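Do You Need the Resort Package?

Every winter my inbox fills up with island deals, and every winter I read them the way some people read horoscopes. This year's favorite is the Cillonholm "Everything Week," which has been following me from site to site since before the holidays. I finally sat down on 22nd January with a cup of coffee and the booking page and tried to work out what everything means.

It means breakfast and dinner. Lunch is included if you eat it at the pool bar between noon and two. The snorkel trip to Ogura is included, but the mask and fins are a rental, and the boat leaves only twice during the week. If the wind is wrong on those two days you get a voucher for the spa. I don't want a voucher for the spa. I have been to a resort spa once and spent the whole time wondering when I could leave.

Then there is the nightly resort fee, which shows up on the fourth screen, after you have typed in your passport details and started picturing yourself in a hammock. It's $20 a night. It covers "beach access and wellness amenities." The beach is public. I checked.

What bothers me more is how these places talk about quiet. Cillonholm calls itself a hideaway and has 147 rooms. That's a small town with a swim-up bar. Maybe the far end of the beach is peaceful at seven in the morning, and I'd like to believe it, but the reviews I read kept bringing up the jet skis. 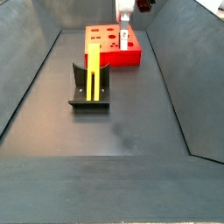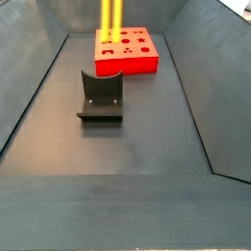 So I priced the other way of doing it. Mineck is the next island over, with a ferry from the same airport side of the channel, and it has guesthouses instead of gates. The one I liked has 10 rooms, a shared porch, and a kitchen you can use if you wash up after yourself. No wristbands. The owners' website looks as if it was last touched when people still had guestbooks, and I found that oddly reassuring. They list the price once, and it's the same number when you get to the end.

Now, I'm suspicious of the "live like a local" crowd too. They will tell you a guesthouse is always cheaper and always more real, and they leave out the taxi to the grocery store, the ferry that doesn't run on holidays, and the night you eat crackers for dinner when the one restaurant is closed. I put all of that in my spreadsheet. The guesthouse still came out $200 ahead for the week, and that was with a generous guess for taxis and a day boat to Ogura thrown in, gear included.

Would I feel the same with small kids? Probably not. A pool you can see from your room is worth a lot when somebody needs a nap at one. And if you hate planning, the package does take most of it off your hands. Just read the fourth screen first.

The one place I haven't made up my mind about is Marnevis. Two different newsletters have called it "undiscovered" this month, in almost the same words, both with a booking link underneath. I'll look at fares again in February. If the undiscovered island has a resort fee by then, I'm staying on Mineck.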